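Sourdough, Slowly

15 December 2020

I started my starter in October, which I realize makes me the last person in the whole country to do it. My sister had hers going back in the spring, when you couldn't find flour anywhere, and by summer she was mailing me little envelopes of dried flakes with instructions written on the back of a grocery receipt. I put them in the drawer with the batteries and forgot about them. Then the evenings got dark and I'd finished every show I cared about, and one night I was looking for a battery and there they were.

So this is a post about bread, mostly, and a little bit about my neighbor Steinar Lauritsen, who has been baking the same rye loaf since before I was born and has opinions about mine.

The flakes took 7 days to wake up. I'd read that it could be quicker, and by the fourth day I was sure I had killed the thing, which was sitting in a pickle jar on top of the refrigerator looking like wallpaper paste. I stirred it, I moved it closer to the stove, I moved it back again. My husband asked whether we were feeding it or it was feeding on us. On the seventh morning I came down in my slippers and it had climbed right up the jar and was pressing on the lid, and I yelled so loud the dog went under the table!

The first loaf was a brick. I'm not being modest. We sawed off two slices and ate them with a great deal of butter, and the rest went into soup, where it held up better than the carrots did. The second loaf was a slightly wider brick. I called my sister and she asked me how warm my kitchen was, and I said it was fine, it was a normal kitchen, and she said go and put a thermometer on the counter. Well. Our house was built by someone who must have hated the idea of a warm kitchen (it faces north and the back door has a gap under it you could slide a magazine through), and what I had been calling "overnight" needed to be overnight and most of the next morning too.

After that I stopped going by the clock, or I tried to. It's hard for me. I like a recipe that tells me exactly what to do and when I'll be finished doing it, and sourdough recipes are forever saying things like "until it feels ready," as though I'd know. But I made the same loaf over and over through the fall, same flour, same bowl with the chip in the rim, and somewhere in there my hands started to notice things. The dough gets quieter, is the only way I can put it. It stops sticking to everything and sort of sits back. 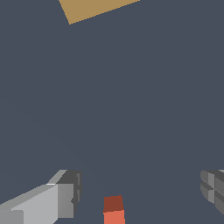
How do you keep a starter alive if you only bake once in a while?

Keep it in the refrigerator with the lid set on loosely, and feed it once a week with equal weights of flour and water. Take it out the day before you want to bake and give it a couple of feedings at room temperature, until it's bubbling up nicely again.

I can vouch for that, having left mine in there over a very busy couple of weeks with nothing to eat at all. It had a layer of gray liquid on top and smelled like nail polish remover. I poured off the liquid, fed it, apologized to it, fed it again, and it came back as if nothing had happened. I was ready to start over with the last of my sister's envelope, so that was a relief.

Now, Steinar. He lives two doors down and we've been doing most of our visiting this year over the fence, him on an upturned bucket and me on the back steps with a blanket. I handed him half a loaf wrapped in a dish towel in November and waited for the verdict like a schoolgirl. He called the next day. The crust was good, he said. The inside was "a lot of air to be paying for." He doesn't see the point of holes. His rye is as dense as a paving stone and keeps for two weeks, and he slices it so thin you can just about read through it, and puts cold herring on it, or cheese, or on birthdays both.

He gave me the recipe, in his way, which means he told me the ingredients and then changed two of them when I read the list back to him. It calls for 362 grams of rye flour. I asked where a number like that could possibly come from and he said it was three scoops with his mother's cup, and that his son had weighed it once so the grandchildren could have it written down. I love that. I've written it on the inside of my cupboard door, exactly as he said it, and I wouldn't dream of rounding it.

I baked my first one last week. You don't knead it, you stir it with a wooden spoon until your arm complains, and then it goes in the tin and you smooth the top with a wet hand. It barely rises. I opened the oven so many times to look at it that I probably added 40 minutes to the whole business. Then you have to leave it alone for a full day before cutting, and I'll confess right now that I didn't manage the full day. It was gummy in the middle and my knife looked like I'd been hanging wallpaper. The ends were wonderful, though, dark and a little sour, and we had them with the last of the plum jam.

Steinar says the gumminess was my own fault, and he's right. There's another one in the oven as I type this, and it's for him, so I'm going to wrap it up and put it on the high shelf where I need the stepladder to get at it.

If any of you bake a rye you like, please leave me a note, especially if you use seeds. I bought a big bag of caraway and my husband has turned out not to care for it.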